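Staff news - September 7, 2023

Clearing-up arms: where we've got to

Quick one from me, Tadhg is chasing copy. As most of you know the Pisholm canteen gets its two-armed helper in the autumn, for counters and tables after service. Until then it's all rehearsal in the simulator at Skadis. Rakiya Fashola and Ximeng Jia have been over there since June, picking which jobs go in and which stay out. Bowls and mugs on a granite-type counter, mostly. Grippers first.

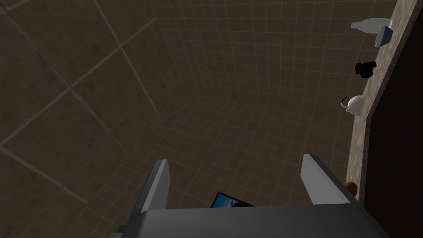
Who decides what the robot is allowed to pick up?
Rakiya and the canteen team do. Skadis can suggest things but the list is signed off at our end.

The practice kitchen is nothing like ours to look at - L-shaped counter, wooden table, pictures on the walls - but the reach is what matters. Kathleen Doherty went through the table jobs with them and put cutlery near the bottom of the list. Glass as well. She'd rather have it slow and dull for the first month, and so would I.

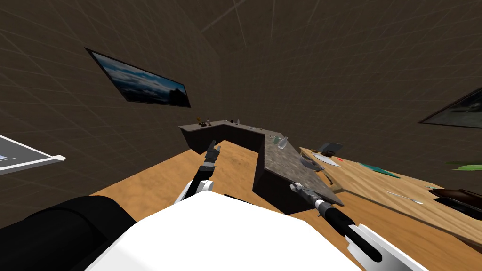 Will anyone lose hours when it starts?
No hours are being cut. The evening clear-up shift stays at 3 people, and the time freed up goes to prep and the till.

What does change is the order of the evening. Someone has to be named as minder each shift, with the stop button on them, and that person doesnt do the bins as well. Horácio Gouveia is writing the rota now so tell him soon if you want in or out. Bottles and cartons are still being argued over, esp. ones lying down.

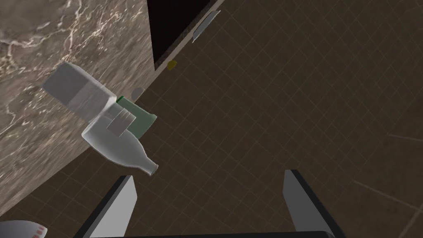
How long is the minder training?
It takes one afternoon, paid, in the small meeting room. You don't need to know anything about computers.

Ximeng says they've got through 1009 practice runs so far, target is 3000 before anything with a plug turns up here. Lots of those are the same row of things on the same counter, over and over. Dull to watch. She has been noting every awkward reach and sending them back to Skadis teh same day.
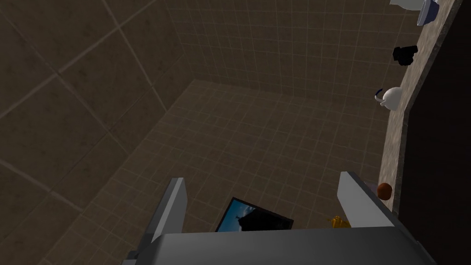 Dates and who to ask

Minder training - 23 places, names to Horácio.
Job list - copy on the canteen board, scribble on it, Rakiya collects them.
Worries about shifts - Kathleen, door's open most mornings.
Anything else, Tadhg Duggan at the usual desk.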